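Secondhand glass plates: dishwasher or by hand?

Ollow Home Forum > Kitchen and Table > Old and Secondhand

tungate_tess
Hello all, hoping for some wisdom from those of you who've been at this longer than me. My aunt has moved into a smaller flat and passed on a big box of coloured glass plates, mostly amber and green with the odd clear one, and I've fallen for them completely. They make even beans on toast look like an occasion! The trouble is that a few have gone cloudy, and I can't tell if it's hard water or if the surface has been spoiled for good. I'd love to use them every day, which in our house means the dishwasher. Am I going to ruin them?

Concetta Marchetti
Oh, what a lovely thing to be given. I've used coloured glass at home since I was first married, and my advice is to try the cloudy ones in white vinegar before you despair. Lay them flat in the washing-up bowl, cover them, leave them for 3 hours and then rub gently with a soft cloth. If the cloudiness is limescale it'll lift and you'll feel very pleased with yourself. If it's still there once the plate has dried, I'm afraid the glass itself has etched and nothing from the cupboard will bring it back. And please, keep them out of the dishwasher. 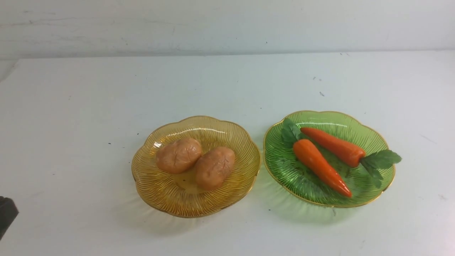
Does vinegar take the colour out of tinted glass?

It won't touch the colour if the tint runs right through the glass, but a painted or sprayed-on colour can lift, so try a bit on the underside first.

Igor Halás
I'm going to disagree with Concetta, in a friendly way, about the dishwasher. We've had a set of Gkikas amber plates in ours for 12 years on the cool programme and they still look good to me. What does the damage, in my opinion, is a hot wash with too much tablet in soft water, and plates knocking against each other in the rack. Half a tablet, a gap between plates, and open the door at the end so that the steam gets out.

Concetta Marchetti
Igor dear, I believe you about your own plates, but newer glass is often toughened and an aunt's box could be anything at all. I lost a beautiful green one to a cool wash. It came out with a crack right across it, and I still think about that plate when I make trifle.

weltix_and_sons
Somewhere in the middle here. Everyday ones in the machine, anything you'd cry over in the sink. Also worth a look underneath for a maker's mark, as that might tell you whether they're toughened. And don't ever put them in the oven to warm! My brother-in-law set his to 325 (one of those imported cookers in Fahrenheit) with a glass plate inside and we were picking bits out of the fan until teatime.

tungate_tess
You're all very kind, thank you. The vinegar has cleared most of them, and the two that stayed cloudy can go under plant pots. I've picked out 8 for everyday use and Igor's cool wash, and the rest will be done by hand as Concetta says. Any thoughts on stacking them? Our shelves are quite shallow.

Concetta Marchetti
A sheet of kitchen paper between each one, love, and the heaviest at the bottom.

Igor Halás
Felt circles are better. Kitchen paper slides.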